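Lestcombe tables, progress note to Idirik, 7/9/21

Where we are

Nine tables ordered, 4 in place, rest due from Dondeck. Pale wood tops as agreed, round hole near the far edge. First top wiped down and tried with a mug on it before we sign off the finish. Teal one from the kitchen, easy to spot against the pale wood.

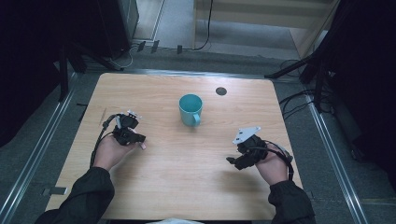 Carpet stays, no money for it this year. Sampaio want the second invoice paid before they deliver anything else, have asked for two weeks. Spend so far 63% of the grant.

Finish

Went for the slight gloss over matt. Grain shows up well, wavy in places, some darker streaks. No two tops will match, please dont expect them to.

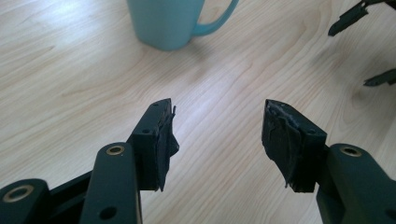
Mafalda Pacheco still thinks gloss will show every ring from a hot cup and wants coasters put in the budget. Fair point, have added a line for them. Calum Cruickshank to get a price.

Daylight is kind to the wood but you do get a bright patch. Blinds were quoted in August, quote has now lapsed, chasing.

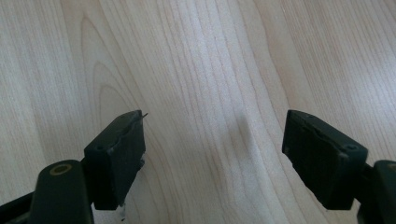
Still to do

Remaining 5 tables. Coasters. Blinds, new quote. Care sheet for users, half writen, will send with the next report.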